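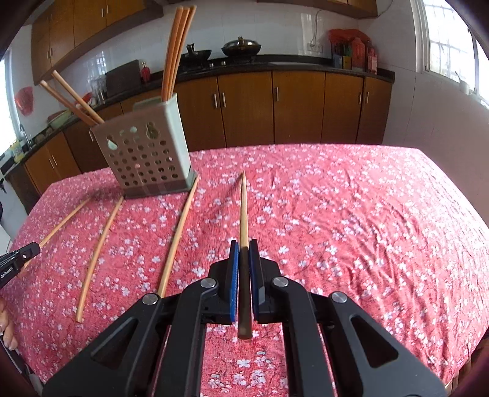 A single wooden chopstick over a floral tablecloth.

26/08/2022
Posted by your instructor

Pop Music and Its Prizes, notes for session 7

Okay, picking up where we stopped: how does a song contest decide who wins? I promised I'd go slower this time, so bear with me if you already got it.

Most music prizes use one of two systems. Either a jury picks, or the public does. The Lulenum Prize is pure jury. Nine people sit in a room, listen to the shortlisted albums, and argue until they agree. I love this one because the results are so odd! A quiet folk record beat a huge dance album in the year we looked at in July, and the fans were furious (the comments are on your reading list, please skim them, they're a riot).

The Stato Awards go the other way. Anybody who signs up gets a vote, and in a small category you might see up to 3000 ballots. That sounds like plenty until you remember how well a fan club can organize itself over a weekend. Look at who wins Best Live Act there and then look at who was on tour. I'll let you draw your own line between the two.

Then there's Zavik, the radio one, which mixes both. The jury makes the shortlist and listeners choose from it. I used to think this was the fairest setup, and I've gone back and forth on it ever since. If the shortlist is all guitar bands, the listeners get to pick a guitar band. Hmm.

A word on categories. "Song" usually goes to the writers and "record" to the performers and the production team, and people mix these up constantly (me too, in session two, sorry about that). Check the rules of whichever prize you're writing about before you start.

For next time, read the Gallagher chapter on televised ceremonies, at least up to the part about performance slots. Then pick one award from any year and write me a page on how the voting worked and whether you'd have chosen the same winner. Strong opinions welcome! Just tell me which recordings you listened to.

Questions: see me after class or use the course page | © 2022 Course notes | Back to top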